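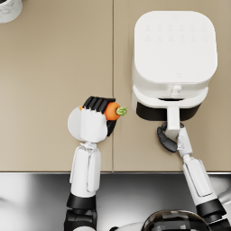
Mayu Sasaki loaded build 203 at the Bellside office and set the tick counter to zero. The defect had been open since May. In the survival mode of Prinow, one settler on the north map stopped taking damage from hunger after the third winter. The settler had no name in the data, only an index, 3299.

She ran the simulation at sixteen times normal speed. Winter one passed without error. In winter two the grain store emptied and the settlement dropped to nine. She logged the deaths and compared them with the expected table. All of them matched.

At the start of winter three she cut the speed to normal and attached the debugger to 3299. Hunger rose to 100, the cap. The damage call went out on schedule and returned zero. The settler stood by the well, turned to face east, and stayed there.

"Still him?" Makitz asked from the next desk.

"Still him. The call goes out. Something clears it."

"Sakamoto wrote the hunger code."

"Sakamoto left before hunger had a cap."

She searched the archive for anything that touched the damage call. The search gave 3 results. Two were the ones she knew. The last was a short function in the weather module, where it had no business being. It read the index of one settler from a text file and, if the date in the game was later than the second winter, set all damage to zero. There were no comments. The text file held one line: 3299.

Mayu checked the spawn log. Index 3299 was assigned on the first day of every north map, always to the same model – an old man in a gray coat, walking speed reduced, no trade. East of the well there was a road that led off the map. The path grid ended after 2000 units, and nothing had ever been set to arrive by it.

She wrote the fix, which was the removal of one line, and ran the test again. In winter three the settler's hunger reached 100. He lost health at the correct rate and died beside the well at 4:10 in the morning, game time, facing east.

The test passed. Makitz asked if she wanted him to review it.

"Not yet," she said, and put the line back in her local copy. She started the map over and let it run at normal speed.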